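News / Research / Robotics

Two-arm method trained in simulation

Feb 5, 2021. The Plarberg robotics group has released a method for planning the motion of two arms over one table. It was developed on a simulated kitchen counter. 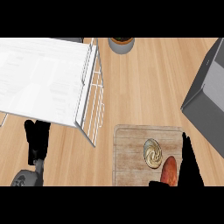 Results

In 283 simulated trials, the arms collided in 21. Both grippers work near a rack and a cutting board with food on it. 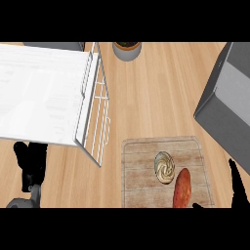

Next steps

Ulla Leinonen, who leads the project, said tests on hardware will begin at Mokotow in October.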